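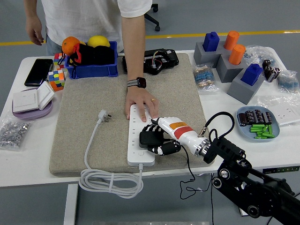 Notes on teaching by demonstration, second season

13 Sep 2019

It has been my intention for several months to set down what our small group at Ukincombe has learned about showing a robot hand a task, as distinct from programming one. Colleagues at other sites have asked for something in writing, and the internal report is too long to be of use to them. What follows is a personal account and should not be read as the position of the laboratory.

The work concerns everyday electrical goods: power strips, plugs, switch panels, wall sockets and the small components that go with them. The operator wears a sensing glove, moves his or her own hand, and the robot hand follows. The recording of that movement, together with the camera view, becomes one demonstration. We name the control software Ovex, after nothing in particular. The store in which the recordings are kept is called Plaretby, and it was chosen before I joined.

On the operator

We began with the assumption that any member of the group could give a good demonstration after an afternoon of practice. The assumption was wrong. Hongmei Fan and Valtteri Seppälä were given the same task in February, namely to take hold of a power strip lying on the mat, and their recordings differed so greatly that the two sets could scarcely be used together. Ms Fan closed all the fingers at once and corrected the grip afterwards. Mr Seppälä set the thumb first and waited. Each method was sound. A model trained on both sets hesitated with the hand half closed, and at times it let go altogether.

We have since adopted a written procedure for each task. It states where the hand starts, which finger is to make contact first, and how long the operator should hold still before moving on. It runs to a single page. Operators are asked to read it aloud once before the first recording of the day, a practice which was met with some amusement and has been kept.

On working alongside a second person

Many of our tasks are shared. One person controls the hand while another stands on the far side of the desk and holds, offers or receives the object. Power strips are a good case. The body is long and stiff and the cable is neither; if the strip is lifted from one end only, the cable pulls it round. A person's hand at the socket end and the robot's fingers at the other make a much steadier arrangement, and it is also nearer to how two people would deal with such a thing on a real bench.

The difficulty is that the second person helps too much. Ximeng Zou, who reviewed the first 98 shared recordings, found that in 81 of them the partner had moved the object towards the robot before the fingers had closed. The partner was not aware of doing so. It is a natural courtesy, and we all do it when we pass a cup across a table. A robot taught in this way learns to expect the courtesy, and performs badly when it is withheld.

Our present rule is that the partner may press down or keep still, but may not lead. Where a handover is the subject of the task, the partner must wait for a spoken word from the operator. I was doubtful about this at first, having thought it would make the movements stiff, and to a degree it has. The results on new objects are nevertheless better, and I have withdrawn my objection.

On the state of the desk

There was a long discussion in the spring as to whether the desk should be cleared between tasks. Shufen Qian argued for clearing it entirely. Kaiwen Zheng held that a bare desk teaches the robot about bare desks. We have settled on his view, with conditions. The object of the task lies on the beige mat. Everything else — the blue bin with its fruit, the puzzle cubes, the blocks and cylinders in their grey holders, the bags of resistors and capacitors — stays round the sides and is moved between sessions so that no one arrangement becomes fixed.

The mat deserves a word. A hard desk top lets a light object slide as soon as a finger touches it, and in our early recordings a good deal of time was lost in chasing things. The carpet-like surface gives just enough resistance. I should add that Duan, the second arm in our group, was set up on a different covering, and recordings from the two desks are labelled accordingly.

On how many recordings are needed

This is the question most often put to me, and I regret that I have no single answer. For simple grasps we saw little improvement after 1000 demonstrations. For tasks with a loose cable we were still gaining at 2000, at which point the time set aside for the work ran out. It is my own opinion that we should have done better with fewer recordings and stricter review. Dr Zou agrees with me — Mr Zheng does not, and he may well be proved right when the cable tasks are taken up again.

Failed attempts are kept. They are marked as failures by the operator immediately after the recording, with one line of explanation, and are not used in training at present. Several have been of great value to us in finding faults in the glove, which tends to drift at the little finger after long use. The operator often takes this for tiredness, and we lost the better part of two weeks before Ms Fan thought to compare a morning calibration with one made at the end of the afternoon.

Remaining work

The switch panels are next. They call for a single fingertip and a light push, and the present hand has given us some trouble with both. Ms Qian has drafted the procedure and would be glad of comments on it from any group that has attempted the same. Copies of the one-page procedures for the grasping and handover tasks may be had from me on request, in English only for the time being.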